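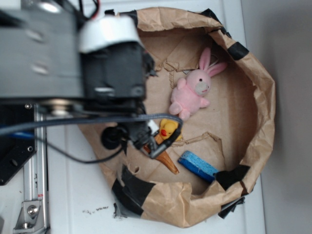
Clearing out toys before spring

The children's resale season starts early this year. Fludine, the secondhand shop on Kadrić Street, begins taking toys again on Friday, March 6, 2026, and the rules have changed enough since November that they are worth going over before you load the car.

The shop now gives store credit only. Cash payments stopped when the back counter closed. Credit is good for 300 days and can be spent on anything in the store except car seats. If you still have the old green slips, bring them in and they will be moved to an account under your name.

There is also a limit on how much each household can bring in one visit. Anas Majali, who took over the buying desk last fall, asks for no more than 30 items at a time. A puzzle counts as one item. So does a bag of blocks, as long as the blocks all belong to the same set.

What sells and what doesn't

Wooden trains, building sets, play food and board books go quickly. Bath toys are taken if they have no hole in the bottom. The kind that squirts collects mold inside, and the shop turns those away even when they look clean.

Large plastic items like kitchens and slides are harder. Fludine has no room for them on the sales floor and will only list them on the bulletin board by the door. The listing costs nothing and stays up for a month. You keep the item at home and arrange pickup yourself.

Games with missing pieces are refused, but Merik School has a parts drawer in its after-care room and will gladly take stray dice, pawns, cards and timers. Leave them at the front office in an envelope marked "after care."

Stuffed animals are the biggest problem every year. Families have far more of them than anyone wants to buy. The shop accepts them if they are clean, have a readable tag, and have no loose eyes or open seams. It does not take anything that talks, sings or was won at a fair.

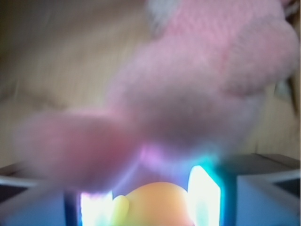 Washing soft toys

Check the tag first. If it says surface wash only, use a cloth with a little dish soap and go over the toy twice, the second time with plain water. Most others can go in the machine in a zipped pillowcase, on cold, with half the usual detergent. Skip fabric softener, which mats the fur.

Dry them on a rack. The dryer on low works for small ones, but glued-on noses can come off in the heat, and long fur goes stiff. A thick toy can feel dry on the outside and still be damp in the middle, so squeeze it hard before you bag it. Brush the fur with a clean toothbrush while it is still slightly damp.

If you have a lot to do at once, the Flosetti laundromat has two large front loaders at the back that will hold a whole bin's worth. They take quarters or the card. Mornings are quiet.

Sorting with children

It goes better if the child has a say, within reason. Our own method is three piles on the bedroom floor: keep, give away, and put away until summer. The last pile goes in a closed box on a high shelf. Anything not asked for by the end of summer goes to the shop in the fall.

Work in short stretches. A four-year-old can do this for a quarter of an hour, and after that everything turns out to be a favorite. Start with toys from the bottom of the bin, which have usually been forgotten.

Bring your items to the side entrance between 9 and noon. There is no drop-off after hours, and bags left on the step go in the trash.

The next newsletter will cover bikes and helmets.

Comments (4)

Denise R.
Does anyone know if they still take puzzles without the box? I have a bunch in zip bags with the picture cut out and taped on.

paulk
They took mine that way last year. Write the number of pieces on the bag.

Tova
The big washer on the left at Flosetti was out of order on Monday. The other one was fine. Also the pillowcase trick works but tie a knot in it if yours has no zipper, I ended up with a wet bear and an empty pillowcase.

Marge H.
I brought 17 stuffed animals in November and they took five. The animal shelter on the county road took the rest for the dogs, but call first and cut off any buttons.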